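手持ち式グリッパー「Zukeva」の一部における爪の不意の閉動作について(お詫びと使用中止のお願い)

株式会社Konel
報道関係各位/お客様各位

株式会社Konel(以下、当社)が製造し、布製品の取り扱い動作の記録用に貸与および販売している手持ち式グリッパー「Zukeva」の一部において、操作者がレバーを戻した後に爪が不意に閉じる不具合が確認されました。当社のPrudstead作業所では、この不具合により作業者2名が指に軽いけがを負っています。お二人とも作業所内で手当てを受け、翌日から通常の勤務に戻っています。

お怪我をされたお二人、ならびに製品をお使いいただいているお客様に深くお詫び申し上げます。対象製品をお持ちのお客様は、本書に記載の手順に従い、直ちにご使用を中止くださいますようお願いいたします。

Zukevaは左右一組で使用する器具で、両手に一つずつ持ち、台の上の衣類や布を開いたりたたんだり、かごから出し入れしたりする動作を記録するためのものです。記録されたデータは、布を扱う自動機の学習に用いられます。爪の開閉は手元のレバーで指示し、本体内部のモーターが爪を動かします。人の指が爪のすぐ近くに入る場面としては、絡んだ布を外すとき、爪の当て面を拭くとき、隣の作業者へ器具を手渡すときなどがあります。 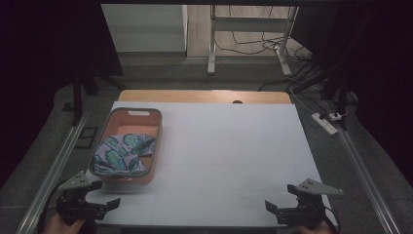
■ 事象の概要

最初の事象は7月、Prudstead作業所の午前の作業中に発生しました。かごの中の布を台の上へ広げる作業を終えた作業者が、右手用の器具を台に置き、爪の間に残った糸くずを指で取り除こうとしたところ、レバーに触れていないにもかかわらず爪が閉じ、人差し指の先を挟まれました。同席していた別の作業者が電源を切り、爪を手で開いて指を外しています。

作業所ではこの時点で、レバーに袖口などが触れたことによる誤操作と判断し、器具の清掃後に作業を再開しました。この判断は誤りでした。その後、別の台で使用していた左手用の器具でも同様の閉動作が起き、二人目の作業者が親指の付け根を挟まれました。こちらは布をつかんだまま外れなくなった爪を、反対の手で開こうとしていたときに発生しています。

二度目の事象を受け、作業所長のガエタン・バイイが同日中に全台の作業を止め、当社の品質保証部門へ報告しました。品質保証部門は水曜日に出荷を停止し、調査を開始しました。

■ 原因

調査は当社品質保証部長のハティジェ・ユクセルが担当し、外部の試験会社であるRimkutė社に、作業所から回収した器具の分解と再現試験を依頼しました。

Zukevaの本体からは、電源と信号を通すケーブルが外側に出ています。作業者が手首を大きくひねる動作を繰り返すと、ケーブルの根元に曲げの力が集中します。回収した器具では、根元の内部で信号線の被覆が傷み、線の一部が断続的に離れる状態になっていました。

レバーの位置は、この信号線を通る電圧として制御部に伝わります。信号が途切れた場合、制御部は本来、異常と判定してモーターへの通電を止めなければなりません。しかし現行の制御プログラムでは、ごく短い途切れを雑音とみなして無視し、復帰した直後の値をそのままレバーの位置として採用していました。復帰の瞬間には電圧が一時的に高くなることがあり、制御部がこれを「閉じる」の指示と読み取っていました。

Rimkutė社の試験では、ケーブルの根元を曲げながら信号を途切れさせることで、レバーを動かさずに爪が閉じる動作が再現されました。新品の器具では同じ曲げ方をしても発生せず、一定期間使用した器具に限って発生しています。

また、爪が閉じた状態を保つ設計であったことが、けがの発生後に指を外しにくくする要因となりました。薄い布を滑らせずに保持する目的で、閉じた爪は電源が入っている間、力を保ち続けます。本体側面の停止ボタンを押せば力は抜けますが、片手を挟まれた人がもう一方の手にも器具を持っている場合、すぐにボタンを押すことは困難です。設計時の安全評価では、この状況を検討していませんでした。

■ 対象となる製品

対象は、ケーブルの根元に保護用のゴム筒が付いていないZukevaのすべてです。左手用、右手用のいずれも該当します。ゴム筒の有無は、本体を裏返し、ケーブルが本体に入る箇所をご覧いただくことで確認できます。判断がつかない場合は対象品として扱ってください。

当社の作業所のほか、国内の3拠点のお客様が対象品をお使いであることを確認しており、すべての拠点に電話でご連絡を差し上げました。お客様のもとでけがが発生したとの報告は、本書の作成時点で受けていません。ただし、爪の動きが遅れる、布を放さないことがあるといったお申し出は以前からいただいており、当社はこれらを調整の問題として個別に対応していました。お申し出の内容を改めて確認し、今回の不具合との関連を調べています。

■ お客様へのお願い

対象品の電源を切り、電源の差し込みを抜いてください。記録の途中であっても、その時点で中止してください。布が爪に挟まったままになっている場合は、電源を抜いた後、爪の力が抜けたことを確かめてから布を外してください。力が残っているように感じられるときは、無理に開かず、そのままの状態で下記窓口へご連絡ください。

信号の途切れは外から見て分かるものではなく、試しに動かして問題がなかった器具でも、次の動作で不具合が出る可能性があります。お客様ご自身での点検運転や、ケーブルを曲げて様子を見ることはお控えください。テープなどによるケーブルの補強も、傷んだ箇所に力がかかる位置を変えるだけの場合がありますので、行わないでください。

記録済みのデータについては、削除の必要はありません。意図しない閉動作が含まれている可能性のある区間は、当社が用意する確認用プログラムで抽出できます。ご希望のお客様には窓口より提供いたします。

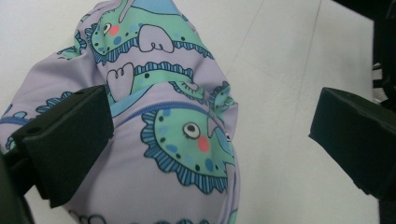

布の作業では、柔らかい生地が爪の当て面に密着したり、縫い目や折り重なった部分が爪の先に掛かったりすることがあり、作業者が指を添えて直す機会は硬い物を扱う場合より多くなります。意図しない閉動作が含まれる区間の抽出でも、生地の引っ掛かりによる爪の動きと、信号の途切れによる爪の動きとは、記録の上でよく似た形に見えます。確認用プログラムは疑わしい区間を広めに拾うように作られていますので、抽出された区間のすべてに異常があるとは限りません。最終的な採否は、映像と爪の開き量の記録を併せてご判断ください。

ご自身での確認が難しい場合は、当社のデータ管理担当が代わりに確認いたします。この場合も費用は当社が負担します。お預かりしたデータは確認の目的以外には使用せず、作業の終了後に消去し、その旨を書面でお知らせします。

■ 当社の対応

対象品はすべて無償で回収し、改修のうえお返しします。改修の内容は次のとおりです。

ケーブルの交換:曲げに強い線に替え、根元にゴム筒を取り付けます。

制御プログラムの変更:レバーの信号が途切れた場合、長さにかかわらずモーターへの通電を止めます。復帰には、レバーを全開の位置に戻したうえで、再開ボタンを押す操作が必要になります。

保持力の見直し:爪が閉じたまま一定時間動かないときは、保持力を段階的に下げます。このため、厚手の布を長く持ち上げる作業では、これまでより布が滑りやすくなることがあります。

停止手段の追加:足で踏んで両手の器具を同時に停止できるスイッチを、台の下に置く形で一組ごとにお付けします。

改修には、器具の到着から2週間ほどを見込んでいます。部品の入荷状況により延びる場合は、個別にご連絡します。代替の器具については、改修済みの台数がそろい次第、お使いの頻度が高いお客様から順に貸し出します。貸与契約のお客様には、使用を中止された日から改修品の到着日までの料金をいただきません。すでにお支払いの分は、次回のご請求から差し引きます。

なお、Prudstead作業所では、Zukevaを使用するすべての作業を現在も停止しています。再開は、改修品への入れ替えと作業者への説明が終わった後とし、時期は決まり次第お知らせします。停止期間中、作業者の賃金は通常どおり支払っています。

■ 作業手順の変更

器具の改修と並行して、作業所の手順も改めます。これまでの手順書では、爪の清掃や布の取り外しについて「十分に注意して行うこと」と記載するにとどまり、電源を切ることを求めていませんでした。新しい手順書では、指が爪の間に入る作業の前に必ず電源を切ることとし、台の手前に器具の置き場を設けます。器具を手に持ったまま隣の作業者に渡すことは禁止し、いったん置き場に置いてから受け取る形とします。

不意の動作があった器具は、けがの有無にかかわらずその場で使用をやめ、赤い札を付けて保管します。原因が分かるまでは再使用しません。最初の事象の後に作業を再開した経緯については、作業所長だけの判断で再開できる仕組みになっていた点に問題があったと考えており、今後は品質保証部門の書面による承認を条件とします。

手順書の改訂は、作業所の安全担当であるクロティルド・バイイが、実際に器具を使う作業者の意見を聞きながら進めています。改訂後の手順書は、お客様にも改修品と併せてお送りします。

■ 代表取締役ソランジュ・ジョリーのコメント

「けがをされたお二人と、ご不便をおかけしているお客様にお詫び申し上げます。最初の事象が起きた時点で器具を止め、原因を調べていれば、二人目の方がけがをされることはありませんでした。器具の設計と、作業を再開した判断の両方に当社の責任があります。改修を終えるまで、新しい器具の出荷は行いません。調査の結果は、当社にとって不利な内容も含めて公表いたします」

■ 今後の予定

Rimkutė社による最終報告書は現在作成中です。報告書を受け取り次第、要約を当社ウェブサイトに掲載し、お客様には全文をお送りします。改修品についても同社で再度の試験を行い、不意の閉動作が起きないことを確認してから出荷します。

同じ制御プログラムの一部は、当社の据え置き型の試験機にも使われています。試験機は囲いの中で動作し、扉を開けると電源が切れる構造のため、使用の中止はお願いしていませんが、プログラムの変更は同じ内容で行います。試験機をお使いのお客様には、担当者から別途ご案内します。

■ お問い合わせ先

製品の回収・改修について
株式会社Konel 品質保証部 Zukeva改修窓口
受付:平日の営業時間内
ご連絡の際は、本体裏面の製造番号と、左手用・右手用の別をお知らせください。

記録データの確認について
株式会社Konel データ管理課

報道関係の方
株式会社Konel 広報担当 カンタン・ヴィダル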